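Zillcombe's repair and make café finds a home of its own

16 May 2018

After two winters of borrowed rooms and carting everything about in the back of a van, the Zillcombe Make and Mend Café has a permanent home at last! The doors of the old seed merchant's on Fore Street opened on Saturday morning, and by lunchtime 195 people had been through them, many with something broken under one arm.

The café began with a single stall and a box of fuses. It now runs every Saturday and one evening a week, and takes on almost anything that can be carried in: lamps, toasters, trousers, garden forks, wobbly chairs, a concertina. Last year 51 sewing machines went home working again, a figure that gets a cheer whenever it is read out.

Brynhildur Mikkelsen, who started that first stall and still looks after the bookings, had been hoping for a place with proper daylight. The seed merchant's has tall windows on two sides, and the upstairs room catches the sun until late afternoon. It also has pine tables, knots and all, and they suit the building very well.
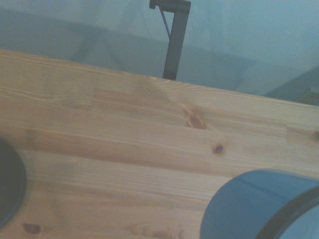

The rent has been fixed for 7 years, so the group can finally plan further ahead than the next school holiday. A grant of £1,000 from the Baltisdale Fund paid for new wiring and a decent set of lights, and the painting was done over four weekends in February, when it was so cold upstairs that people worked in their coats.

Saturday's visitors got plenty for their trouble. There was darning by the window, bicycle work out in the yard and a long queue for the knife sharpening, which ran an hour past closing time because no one could bear to send the last few away. A cuckoo clock that had been silent since the 1980s was coaxed back to life shortly before three, and the whole room stopped to listen — twice, as it was a little keen.

There was also a good deal of interest in the woodwork side. A mug tree is a lovely first project: one upright post, a round base and a handful of pegs set in at a slant. Getting the pegs to sit at different heights takes some thought, and a dark green base looks very handsome against pale wood.

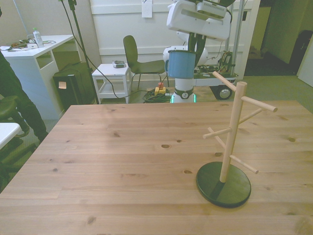
What's on over the summer

The Saturday café carries on as before, from ten until two, and there is no need to book unless you are bringing something large. Tea is free and cake is by donation.

Evening classes begin next month with basic sewing, followed by chair seating and a beginners' woodwork course. Places on the woodwork course are limited to the number of benches, so do put your name down early if you fancy it.

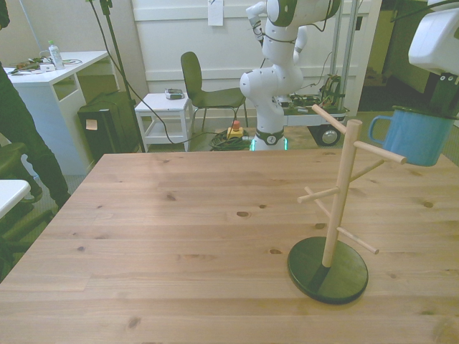

Children are welcome at all the Saturday sessions with a grown-up, and there will be a toy hospital in the yard during the first week of the holidays. Visitors from the Cukville repair group are coming over to help with that one, and are bringing their enormous collection of spare wheels.

The café would love to hear from anyone who can mend zips, as there is already a full basket waiting. Call in on a Saturday and ask for Brynhildur.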